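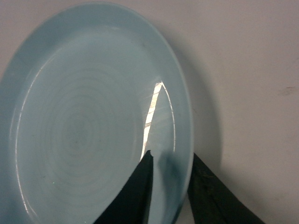 Page 1 of 2

14th August
Posted by sukby_bench

Writing up the plate fault from the Emdale cell, as a few people asked. It took us too long to find, and the first fix we tried was the wrong one.

The job is simple on paper. Arm picks up a plate by the rim, one finger over the well, the other on the outside, and carries it to a bin. Same arm handles bins at the rack when the plates are done.

We had 377 clean picks in a row. On the next one the fingers closed, the controller reported a good grip, the arm lifted, and the plate stayed where it was for half a second and then came up crooked. It dropped from 40 mm. Chipped the foot, nothing else.

The log said grip OK. That is the part that bothered me. A dropped plate is a cheap problem. A controller that says it has hold of something when it doesn't is a safety problem, and we stopped the cell for it.

First guess was worn finger surfaces. We changed the pads for new Bognár ones and ran again. It failed at pick 177. So the pads were not it, or not all of it.

Second guess was the vision. The light blue plates have a glossy enough glaze to throw a hard white streak down the well, and from the wrist camera that streak can run right up to where the inner finger sits. I spent an afternoon sure this was the whole story.

It was half the story. The edge finder sometimes locked on to the reflection and put the rim too far in. The inner finger then came down further over the well than it should, and the fingers closed at a bad angle on the glaze.

Turning the overhead light down made the bad picks rarer. It did nothing about the log saying grip OK on a bad pick, so we kept looking.

The other half was in the Carnar gripper settings. Somebody on our side (me) had set the "object held" check to look at motor current only. Current goes up if the fingers press on a plate. It also goes up if they bind on each other or push sideways against the rim.

There is a finger width check in the same menu. It was off. I had turned it off in August last year for a different part and never turned it back on.

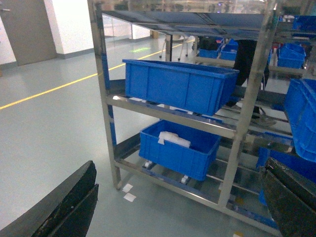

The bins worried me more than the plates. With a plate you lose a plate. A plastic bin picked off the middle shelf with a false "held" signal can slide off over the floor, and people do walk on the far side of that rack.

So bin moves stayed locked out until both checks were in. Plates only, slow speed, someone at the stop button.

What we changed: width check on, current check kept, and both have to agree before the arm lifts. Then a second check 2 seconds after the lift, with the arm paused. If either one drops out, the arm lowers and waits for a person.

We also moved the edge finder off the brightest part of the image. It now ignores anything close to pure white and fits the rim from what is left. Less accurate by a hair on the matte plates – fine for us.

Cost is cycle time. The pause is annoying to watch and I have been asked to take it out. It stays in until we have a longer run behind us.

If you have one of these grippers, open the menu and look at which held check is on. Then put the fingers on something they can't pick up and see what the log says. Ours said OK.

Still open: the arm recovers badly when a plate is tilted against one finger. It lowers straight down and grinds the rim. I'll post again when that one is sorted.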